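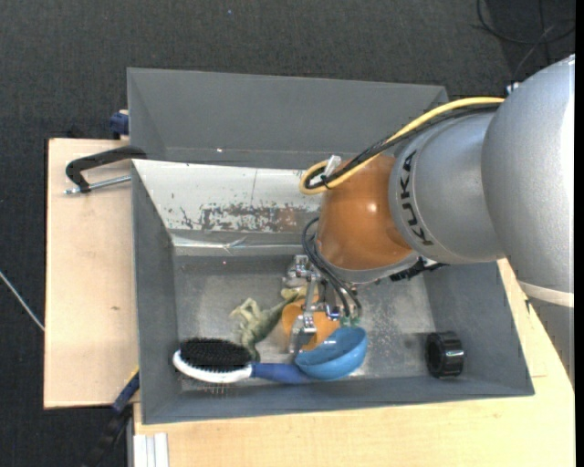

Jilluven Advent Reader – boxed set

Publisher: Timorside
Format: 2 paperback volumes in a card slipcase
Author: Danica Delić
Cover lettering: Taras Kovalchuk
Stock code: 1513

Product details

The Jilluven Advent Reader takes a parish, household or study group through the four weeks before Christmas. There is a short Bible passage for each day, a page of comment and a prayer. The first volume follows the prophets, mostly Isaiah, Micah and Malachi. The second stays with Luke and covers Zechariah and Elizabeth, the visit of Gabriel, Mary's song and the road to Bethlehem.

Danica Delić wrote the readings over several winters for the congregation at Lepik. She keeps the comment brief and leaves the hard verses in – Malachi's refiner's fire gets two full days. Scripture references are given at the head of each page but the passages are not printed out, so you will need a Bible beside you. Any translation will do.

The type is a good size for reading aloud, and the centre pages open flat. Margins are wide enough for notes in pencil. Ink shows through a little.

Using it with a group

Each week ends with four discussion questions and a suggested hymn. Leaders can photocopy the question pages for their own group without asking us. For any other copying, please write to Timorside first.

Ordering

Sold as a set only. We printed 3,000 sets and hold 600 at the Fakovside store. Parish orders should reach us by the end of August if you want them before the school holidays. Sets with a scuffed slipcase are sold at a lower price when we have them; ask when you order.

Returns are accepted in unmarked condition. Please keep the packing slip.

Page updated 17 Apr 2019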